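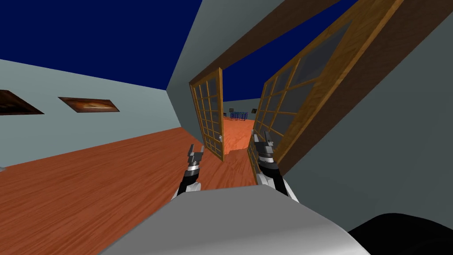 Polling place walk-through checklist, with comments
Ilmont Town Council election – Enham Hall booth

Filled in by Hacer Tuncer, polling place manager
Walk-through with Faraji Mutiso (deputy) and Sibel Dağdelen (queue and access)

Mark each item OK, FIX or N/A. Comments go underneath and can be as long as you like. Mine are long, and I've loved every minute of writing them! It's my first time running a booth and I want the next manager to get the benefit.

PART A – GETTING IN

A1. Accessible parking bay marked and clear
OK. Bay is right beside the ramp. Sibel will put a cone in it on Wednesday night so the bakery van doesn't get there first.

A2. Path from street to door level and free of trip hazards
FIX. One paver near the bike rack has lifted. The council works crew has been told. If it's still up on the morning we'll tape it in yellow and put someone beside it during the busy hour.

A3. Doorway at least 900 mm clear with the door fully open
OK, and it's such a good wide door. Use the rubber wedge from the kit. The brass hook on the wall looks sturdy and isn't.

A4. Ramp and handrail firm
OK. Faraji leaned his whole weight on the rail and it didn't budge.

A5. Signs visible from both directions
FIX. Great from the Minditz Street side, hopeless from the park. We need one more A-frame at the corner. Hülya Ateş at the returning office has a spare and is dropping it off.

PART B – CAMPAIGNERS AND THE LINE

B1. Six-metre limit measured and marked
OK. Chalked on both sides, with a spare stick of chalk in the kit in case it rains. The measure starts at the entrance to the building, so please don't start from the gate. I did that first and had to do it all over again.

B2. No campaign material inside the limit
FIX. There's a Selim Tokgöz corflute cable-tied to the fence well inside the line. I rang his campaign and he answered the phone himself, very cheerful about it, and promised to move it by tonight. The same rule goes for every candidate, and for the "Save Güneş Park" banner as well, which names two of them in small print along the bottom.

B3. Space for how-to-vote volunteers that doesn't block the footpath
OK. There's loads of room on the grass. Prams and mobility scooters need to get past without having to ask.

B4. Queue plan for wet weather
OK. The line bends under the verandah and fits 80 people if they're friendly. After that it goes along the side wall. Sibel has drawn a lovely map and it's taped inside the lid of the kit.

B5. Seats for anyone who can't stand for long
OK. Nine chairs set out near the door. Offer them early – people won't ask.

PART C – VOTING AREA

C1. Voting screens stable, and nobody can see over a voter's shoulder
FIX. The back row was too close to the kitchen hatch, so anyone making a cuppa could have looked straight down at a ballot paper. We've turned the row side-on. Check it again after the cleaners have been through.

C2. At least one low screen with knee room
OK. We have two! Keep one near the entrance and leave the space in front of it free.

C3. Pencils, magnifier and large-print guide at hand
FIX. Magnifier missing. Pencils fine, and sharpened by Faraji, who did the lot in one sitting.

C4. Leads taped down
OK. Only the one lead, for the lamp on the issuing table.

C5. Lighting good enough to read the ballot in every screen
OK. Check it again at 7 pm. There's a dim patch at the far end once the sun goes.

PART D – BALLOTS AND BOXES

D1. Ballot papers counted on arrival by two people
On the day. First delivery is 300, with a top-up from the Ilmont office if we get low. Ring before lunch, as the driver does all the booths in one loop.

D2. Box shown empty to scrutineers, then sealed
On the day. Read the seal numbers out loud and write them down twice. Any voter waiting at the door is welcome to watch, and I really hope some do.

D3. Box in view of an official at all times
OK. It's straight across from the issuing table with nothing in between.

PART E – EMERGENCIES

E1. Exits unlocked and clear
FIX. Stacked tables in front of the side exit. Moved while we were there, but the yoga group will be back in before Thursday.

E2. Extinguisher tag in date
OK.

E3. First aid kit complete
OK. Add sunscreen for the outside crew.

E4. Who carries the ballot box if we have to leave the building
Faraji, with me beside him. Scrutineers may come along. Meet at the flagpole.

Items marked FIX get another look on Wednesday at 5 pm. Bring your own torch, and if you haven't worked a booth before, come along too and I'll show you how the screens fold.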